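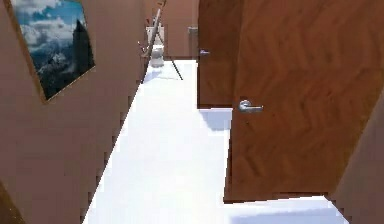 A simulated hallway with doors along the right and the bathroom fixture at the far end.

How to Run a Hallway Test for a Home Chore Robot

December 10, 2022

Every year about the time the holiday guests start calling, somebody in my family asks me whether a robot can clean the bathroom yet. My answer is a long one, and it begins in the hallway. Before a machine can scrub anything it has to get there, past the doors and whatever has been left standing on the floor, and a surprising number of them still have trouble with that part. So let's set up a hallway test together. You can do all of it on an ordinary home computer, and you won't scratch anybody's paint.

What you'll need

A simulator that can load a floor plan (I use Mirkum, but any that handles hinged doors will do), a model of a wheeled robot, and a free afternoon. If you don't have a floor plan of your own, the Calado starter house is a nice one to learn on.

Step 1. Pick one chore and write it down

Keep it small. "Clean the bathroom" is far too much for a first try. I like "drive to the toilet and stop in front of it," because you can tell at a glance if it went well. Type the sentence into your notes exactly as you'll judge it later – you'll be tempted to soften it after the first bad run, and I speak from experience!

Step 2. Choose a plain hallway

A hallway like the one at the top of this page is a good place to begin. The walls are reddish-brown with no baseboards, the floor is nearly white, and the toilet is in view at the end, so the robot has a clear goal to look for. Leave the framed mountain picture on the wall if your house has one. Real homes have pictures in them, and a robot that gets confused by a painted sky is one you'd like to hear about early.

Step 3. Set the doors

Start with every door closed and run the test a few times. Then open the nearest one partway and run it again. Doors standing ajar are where most of my Himton robot's bumps have come from, and it has had plenty of them. Don't ask it to work the lever handles yet. Pushing down a lever while rolling backward is a chore in itself, and I'd save it for another weekend.

Step 4. Add something thin

Put a tall stand with a slender pole and thin legs near the toilet. A person steps around a thing like that without thinking, but a depth sensor can miss a skinny leg completely. Try the stand beside the toilet first, then move it in front.

Step 5. Run it and keep score

Give the robot 300 seconds for each run and do 25 runs for each setup. Write down whether it arrived, whether it touched anything, and where it was when it quit. My best result with the stand in front was 14 clean arrivals, and I was pleased as could be with those.

Step 6. Change one thing at a time

When you get steady results, darken the floor, or swap the wall color, or turn the lights down. One change, then a fresh set of runs. I once changed three things on the same evening and spent most of August working out which had caused the trouble.

So, can it do the chore?

For getting down the hall, I'd say nearly. For the scrubbing, wiping and putting the brush back where it belongs, I'd keep your rubber gloves handy a while longer. If you'd like to try a harder layout next, the Trestumside floor plan has a tight corner right before the bathroom, and my robot is still stuck on it.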